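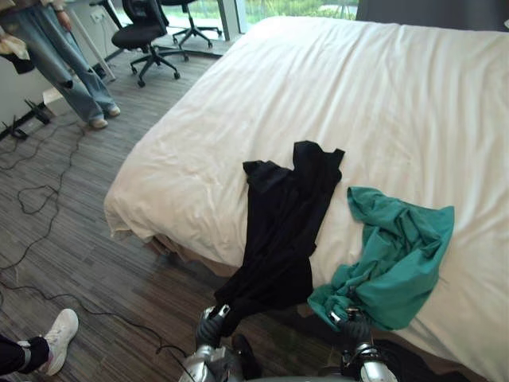 A reader wrote to us after the April edition to say that sorting clothes on the bed had always ended, at her house, with the whole heap being carried over to the chair at bedtime, and could we please put the sorting before the assembly in the guide this time? We could, and we have. If you have already built your Hanevar wardrobe organizer, don't worry, you can still start right where you are and come back to the shelf heights later.

Section 4: Sorting and folding before you fill the organizer

Most of us reach for the bed when there are clothes to deal with, and we think it's a fine choice. It's the biggest clear surface in most homes, it's soft on your things, and a pale duvet like the white one in the photo makes it easy to find a dark top or a stray sock. Set aside an unhurried afternoon if you can. A small closet may take you 2 hours, and a family closet can easily take longer, especially if you stop to try things on (we always do).

You will need:
The Hanevar fabric bins, opened out flat and popped into shape
The Himska folding board, if you bought the larger set
A laundry basket or two
A lint brush

Before you begin

Straighten the duvet a little and take the pillows and throws away. It doesn't have to be smooth all over, but a fold under a shirt has a way of turning into a fold in the shirt. If your curtains are heavy and dark, pull them back while you work, as black and navy are hard to tell apart in a dim room.

Caution: Don't use the bed for anything damp. Clothes should be fully dry before they are folded or put in the bins. The same goes for clothes just ironed, which should cool on a hanger first.

4.1 Laying out

1. Bring over one armful at a time and set it down near the foot of the bed. Please resist the urge to empty the whole closet at once!

2. Pick up each piece and lay it out by itself. Long dark pieces have a habit of sliding over the edge and twisting into a rope, so bring the loose end up onto the bed before you try to straighten the rest.

3. Turn sleeves and legs right side out. Close zippers and the top button of each shirt.

4. Smooth the piece from the middle outward with flat hands. A light pull at the two lower corners will take care of most creases in a knit top.

5. Decide whether it stays. If you can't decide, put it in a basket and leave the basket out for 14 days. Anything you haven't gone looking for by then can be passed along.

4.2 Folding

1. Place the piece face down with the neckline pointing away from you.

2. Fold one side in toward the center, bringing the sleeve back on itself so that it lies inside the fold. Repeat on the other side.

3. Fold the bottom up to just under the collar, then once more in half. For the shallow bins, fold in thirds instead.

4. Stand the folded piece on its edge. If it flops, the last fold was too loose, and you can simply redo that one.

Note: If you are using the Himska board, lay it directly on the mattress and not on the duvet. It needs something firm beneath it or the side panels won't swing over properly.

4.3 Filling the bins

Start with the bottom bin and work upward. Heavy things like jeans and sweatshirts belong low down, and everyday shirts do best at chest height, where you can see the colors without stooping. Leave a hand's width free in each bin — it looks wasteful on the first day, we know, but you'll be glad of it on laundry day.

Caution: Each hanging bin holds up to 2,000 grams. Please don't go beyond this, even for a short time. The narrow top bin, which shares its hooks with the Dvořáček rail, holds up to 1,000 grams and is best kept for scarves, socks and light tops.

4.4 Clearing the bed

When the last bin is in, shake the duvet out and go over it with the lint brush. Check the floor along the foot of the bed and behind any curtain that reaches down nearby, and keep odd socks together in one bin pocket until the next wash.

If a bin hook or board hinge is missing from your box, the Trurkotar parts list in Section 7 shows the number to give when you write to us.

Section revised 3 August 2023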